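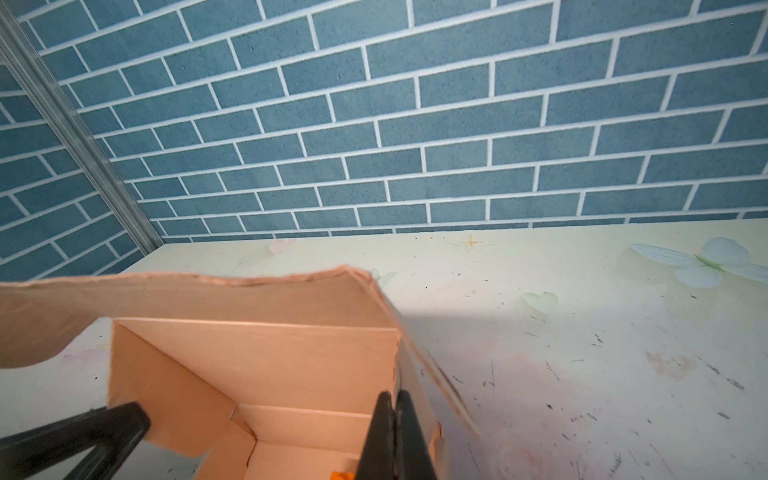 Lavanya Iyer objected, when the first draft was read out, that a damp reading taken from the plaster says little about the brick behind it, and that the two should be reported in separate tables. The draft was changed accordingly. Surface readings are now in Table 1 and drilled samples in Table 2, and the two are compared only in the discussion.

1. Aim

The project set out to test whether the mortar used to repoint a solid brick wall affects how quickly the wall dries after rain. The houses in Pilton Street, Grirndale, were built with a soft lime mortar. Many were later repointed in cement, which is harder and lets less moisture through. Owners have reported flaking brick faces and damp at skirting level.

2. Method

Access was given to 4 houses in one terrace, all facing the same way. Two retain lime joints on the front wall and 2 have cement joints. Surface readings were taken indoors with a pin meter at 18 marked points per house, at skirting level and at windowsill height. Readings began at 9 am and were repeated each morning through August.

Drilled samples were taken from the mortar bed at low level, weighed, dried in the college oven and weighed again. Moisture content was calculated as a percentage of dry mass. Sólveig Bisgaard checked the balance before each batch.

The pin meter is calibrated for timber. Its figures on plaster are relative and should not be read as moisture content.

3. Results

After the heaviest rain of the month, the lime-pointed walls returned to their starting readings sooner than the cement-pointed walls. The difference was clear at skirting level and small at windowsill height. One cement-pointed house, owned by the Jacobs family, gave high readings throughout. A blocked gully was later found against its front wall, and its results are plotted separately.

Relative humidity indoors reached 85 per cent in the same house. Windows in the others were open for most of the period.

4. Discussion

The results agree with the expected behaviour but do not prove it. With the Jacobs house set aside, only one cement-pointed wall remains for comparison. Wall thickness was assumed from the plans. Paint on the inner face was not recorded and may matter as much as the joints.

A repeat in winter, with heating on, would be more useful than a longer summer run.

Related reports
Salt staining on the Panance viaduct
Drying times of lime plaster in unheated rooms
Gutter sizing for terraced roofs
Loft insulation and condensation in Grirndale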